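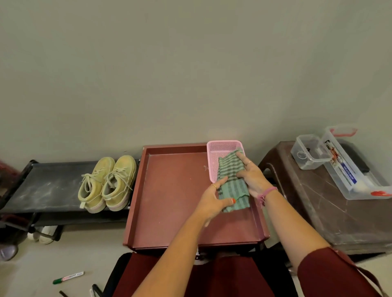 October, 6 am. In before the heating. Cell was sitting in fault when I got here, same as last night, gripper axis, same code. Cleared it, homed it, faulted again halfway to the bin. Fine. Coffee first.

Found it after an hour of looking in the wrong place. Cable to the gripper has been rubbing on the bracket under the wrist and the jacket is worn through on the inside of the bend, where you only see it if you get your head down by the base. Fine with the arm straight, drops out when it rolls over. So it looks random and isn't. Taped it for now. Gustutberg say the new cable ships from Malport tomorrow, which from them could mean anything. Must move that bracket when the new one goes on or we'll be doing this again at Christmas.

Counter read 2,835 cycles since the last greasing. Should have been done at 2,500, my fault, I let it slide during the move. Wiped the old grease off the rail, black as anything, new grease, ran it slow end to end a few times. Quieter. There was lint packed in behind the wiper too, all the cloth work sheds. Need to put lint on the weekly list, not the monthly. Picked it out with tweezers, horrible job.

Finger pads. Left one glazed and shiny, right one ok. Changed both anyway. Last pair in the drawer!! Order more. Semaan does them cheaper than Gustutberg but the last lot from Semaan were a hair too thick and I had to redo the closed position, so is it cheaper? Didn't write down how long it took last time. Write it down this time: 17 minutes both sides, incl. finding the hex key.

Closed position now 368 on the readout with the new pads. Wrote it on the door in marker, crossed out the old one.

Then the basket job, which is what we were suposed to be doing all week. Striped cloth, folded, pressed down into the little pink basket on the brown tray. By hand it's nothing. You hold the bottom corner with the left and push with the right, fingers spread, and the loose part hangs out over the front and you tuck it in after. The arm only has the one gripper, so nothing to hold the corner with, and on the old settings it shoved the cloth in and dragged half of it out again when it opened. Basket also slides. It's light and the tray is smooth plastic. Going to try a strip of rubber mat under it before I touch any code.

Changed the release so it opens, waits, then lifts straight up. Before it was lifting on a slant, no idea who set that, probably me. Better. Frayed edge still catches in the mesh sometimes. Trim the cloth? Or get one with a proper hem. Ask.

Plindirico want the cell log by end of month and mine has gaps you could drive a van through. Do it tonight. (Not tonight.)

Afternoon, reran the camera check after the greasing, bit of drift, redid it. Light by the door still flickers and I'm sure it doesn't help.

Left it powered down with the tape on the cable and a note on the estop, DO NOT RUN FAST. Tomorow: rubber mat, order pads, chase the cable, bracket. Bring own hex keys.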